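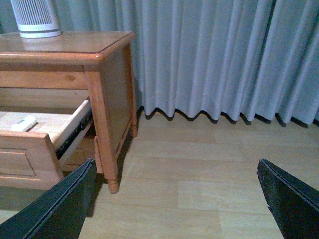 Automation and Care Work at Skestlow House
Final report, Work and Technology seminar
Usstead College

1. Introduction

This report looks at what happened to the jobs of care aides and housekeeping staff at Skestlow House, a residential care home in Usstead, after the home began using mobile robots for room work. Most of what we read in class was about factories and warehouses, where automation usually comes in along with a production target. A care home has no production target in that sense. The work is made up of small jobs in private rooms, and a lot of it is never written down anywhere. I wanted to find out which of those jobs the robots took over, which ones stayed with the staff, and whether the staff thought their work had gotten better or worse.

I spent 5 weeks visiting the home, mostly on the day shift. I interviewed aides, housekeepers and one shift supervisor, and I read the task logs the home was willing to share. Residents were not interviewed. I have left out all names at the request of the home.

2. Background

Skestlow House has 160 residents on two floors. Before the change, each aide was responsible for a group of rooms and did both personal care and what the home calls "room tasks": putting away laundry, fetching items from drawers and closets, clearing surfaces, and checking that things the resident needs at night are within reach. Housekeeping did floors and bathrooms.

The home now has 2 robots, both running a software package called Cerach. Each is a wheeled base with one arm and a two-finger gripper. They work from a task list that the supervisor enters at the start of the shift and that aides can add to from a tablet. The list covers room tasks only. The robots do not touch residents, do not handle medication, and do not enter a room at night.

3. What the work looks like

Drawers came up in almost every interview, so I will use them as the main case. For an aide, getting something from a nightstand takes a few seconds and no thought. For the robot it is a series of separate steps: find the furniture, line up with the front, take hold, pull, look inside, pick up the item, close. If any step fails, the robot stops and sends a request to the tablet, and an aide has to go to the room.
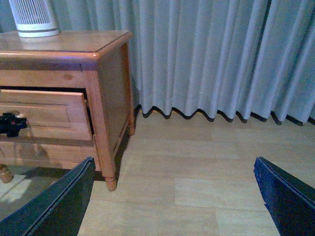 Furniture turned out to matter more to the aides' workload than I expected. The home does not issue a standard bedroom set, and families are encouraged to bring pieces the resident already knows. Staff told me this was one of the better things about the place, and none of them wanted it changed for the sake of the robots. It does mean that drawers differ from room to room in height, depth and how easily they run. A pine nightstand with turned legs and a raised-panel drawer, pulled only partway out, is a good case. An aide would reach in and feel around. The robot works from its camera, and with the drawer in that position there is just a narrow dark gap to look through, so it has to open the drawer further before it can go on to the next step.

The supervisor's log for one month listed 485 drawer tasks. The log recorded whether each task was closed, but it did not record whether an aide had gone to the room to help. Two aides said this was their main complaint. A task they had finished themselves was counted as a robot task because the robot had started it.

4. What changed for the staff

4.1 Walking. Every aide I interviewed said they walked less. Before, a forgotten pair of glasses or a missing sweater meant a trip down the hall and back. These small trips are now mostly on the robots' list. Older aides brought this up first.

4.2 Interruptions. The walking was partly replaced by alerts. An aide helping someone wash cannot leave to look at a stuck drawer, and the alert repeats until it is answered. The home has since set alerts to wait during the morning care period. Aides said this helped, though the requests then pile up until ten o'clock.

4.3 Time with residents. Management expected that aides would spend the saved time with residents. The answers here were mixed. Some aides said they did sit down more often. Others pointed out that putting away laundry used to be when they talked with people, and that it is harder to walk into a room with no reason to be there. One aide told me she still folds clothes in two of her rooms because the residents like the company, and she takes those rooms off the list.

4.4 Skills and pay. Three aides were trained to clear faults and restart tasks. They did not receive a different job title or a raise. Housekeepers were not offered the training, although they are often the closest people to the robot when it stops. Several of them had learned the restart steps by watching.

4.5 Job security. No positions were cut in the period I studied. One part-time position was left open after someone quit, and staff had noticed.

5. Comparison with the reading

Meijer House, the other home in the county that uses similar equipment, standardized its bedroom furniture before the robots arrived. I was not able to visit, so I only have a short phone call with its office to go on. They reported fewer stops. It would be useful to know what residents and families there thought about giving up their own furniture, and I would start with that question if I continued this project.

The course reading on "hidden work" fits Skestlow House well. The robots depend on people who prepare rooms, answer alerts and finish tasks, and this effort does not show up in the log.

6. Limits

I saw few evening shifts. The aides who agreed to talk may be the ones with stronger opinions. The log covers a single month, and I did not have a log from before the robots to compare it with.

7. Recommendations

Record aide assistance as its own entry in the task log.
Offer fault training to housekeeping staff, with pay that reflects it.
Let aides remove any room from the list without asking the supervisor.
Ask residents, through the family council, which tasks they would like a person to do.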